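4.2 Choice of surface colour in rented kitchens

The second part of the survey asked tenants and landlords in Farura and Kirkegaard which colour they would choose for a work surface if the old one had to be replaced. Earlier work on rented housing has mostly dealt with floors and wall paint, and the kitchen bench tends to be folded into a general question on fittings. We kept it separate. Ravn had found in the pilot interviews that tenants spoke of the bench far more than of the cupboards above it, and that landlords did the reverse.

Addresses were drawn from the Plotbridge property list. Of the 3,000 households that were sent the form, 1,119 returned it with the colour questions filled in. Forms with only the first page completed were kept for Section 4.1 but are left out here. The list does not cover rooms let inside an owner's own home, so lodgers are missing from our results. Ganier was dropped as a third study area after the list for that town was found to be several years out of date.

Respondents were shown four groups of colour: pale grey to white, mid-grey, brown and black. We did not ask about material. In the pilot, people who were asked about both at once answered mainly on price, and the colour answers were hard to use. A smooth surface in the pale grey-white group is shown in Figure 3.

Tenants favoured the pale group, and gave light as the main reason. Many of the flats in the older part of Farura have a single kitchen window facing a neighbouring wall, and tenants there wrote that a dark bench made the room feel smaller. Several also said that crumbs and spills were easier to find on a pale surface. Landlords saw the same point from the other side - a pale bench shows stains at the end of a lease, and stains lead to arguments over the bond. Their first choice was mid-grey, with brown second.

The gap between the two groups was narrower in Kirkegaard. Lykkegaard has suggested that this comes from the age of the housing, as most of the rental flats there have wider windows and open onto a living area. Our data fit that view but cannot settle it. We recorded the age of each building but did not record window size, and the two do not always go together. A tenant in a renovated older flat may have more daylight than one in a newer ground-floor unit behind a fence.

Length of stay made less difference than we had expected. Tenants in their first year gave much the same answers as those who had stayed through several leases. The exception was among tenants who had been charged for damage to a bench in an earlier home. They leaned toward mid-grey and their written comments were close to those of the landlords, with frequent mention of tea, beetroot and turmeric.

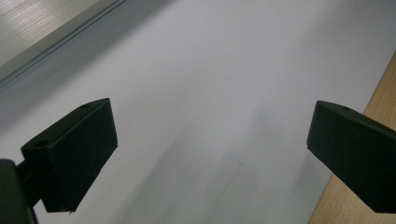

Black was the least chosen colour among tenants in both towns. The comments on it were mostly about dust and water marks, and a smaller number of tenants objected to how it looked under a ceiling light at night. Landlords ranked it last as well, though few of them gave a reason.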